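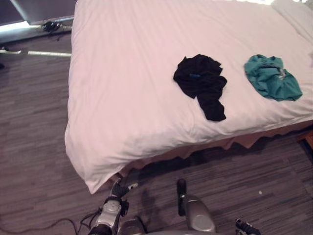

I bought the Lastulmont steam iron in November, after my old one started to leave brown drops on collars. It heats up in 18 seconds and the cord is long enough for my small room. Clothes that stay crumpled on top of the bed, like a black one lying on a white duvet, are the real test for me, and cotton comes out flat after two passes. Linen is harder — I must fill the tank again before the second shirt.

We use cookies to remember your settings. Accept | Manage

The handle is comfortable, but the steam button is placed too close to the dial, and I have changed the temperature by mistake many times. My neighbor Mitra Rostami has the Karimi model and says hers is heavier. I tried it once and I agree, although her plate slides better on wool.

I paid 16 dollars more than for the Vulico and I do not regret it. Four stars. I would like a bigger tank.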